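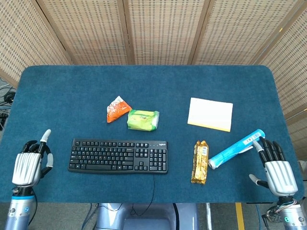
Ticket 262: Fudge won't set, second batch in a row

Status: Solved
Opened by: Piroska Gulyás
Helper: Tharindu Kanagaratnam

Piroska, 2nd September
Hello, and thank you for running this help desk, I've learned so much from reading the old tickets! I'm making the Virnside vanilla fudge for my niece's school fair, and both batches have stayed as soft as caramel sauce. I doubled the recipe, so that's 1000 g of sugar, with the cream and butter doubled too. I boiled it until my thermometer said soft ball, let it cool, then beat it until my arm gave out. It's been in the fridge overnight and I can still pour it – very slowly, but I can.

Tharindu
Hi Piroska, sorry about your poor arm! Could you put the thermometer in a pan of plain boiling water and tell me what it reads? It should be very close to 100 C unless you live up high. And which pan are you using?

Piroska
Well, goodness. It says 106, and I'm practically at sea level. The pan is my mother's old jam pan, nice and wide.

Tharindu
There's our trouble, then. Your thermometer reads six degrees high, so the fudge came off the heat too early. Tip it all back in the pan with a good splash of cream, melt it gently, and boil until your thermometer shows 121 – that's a true 115. Let it cool without stirring, then beat until the shine goes.

Piroska
It set! I cut it small and wrapped 18 bags this morning, and I've ordered a new thermometer. You can close this one, with my thanks.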